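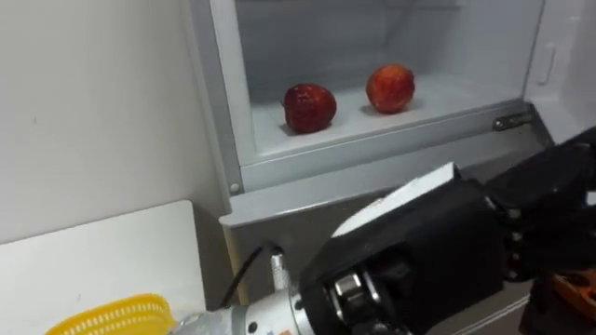
How does a robot hand pick up an apple?

The Funano Helper Kit is a robot arm and hand made by Puletti for school science rooms. It has been built to practise everyday jobs, such as fetching fruit from a fridge.

An apple is a tricky thing to hold. It is round, it can roll, and it bruises if it is squeezed too hard. The hand has black fingers that bend at the joints, much as yours do — and a thumb, so that it can grip from two sides.
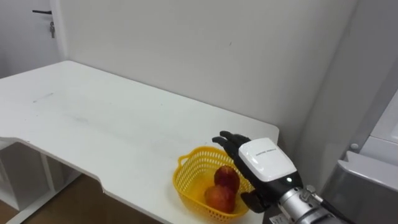
A computer tells each finger when to move and when to stop. Schools may borrow the kit for 3 weeks, and an adult must be present whenever the arm is switched on. The guidebook has 97 pages, with a chapter for younger readers.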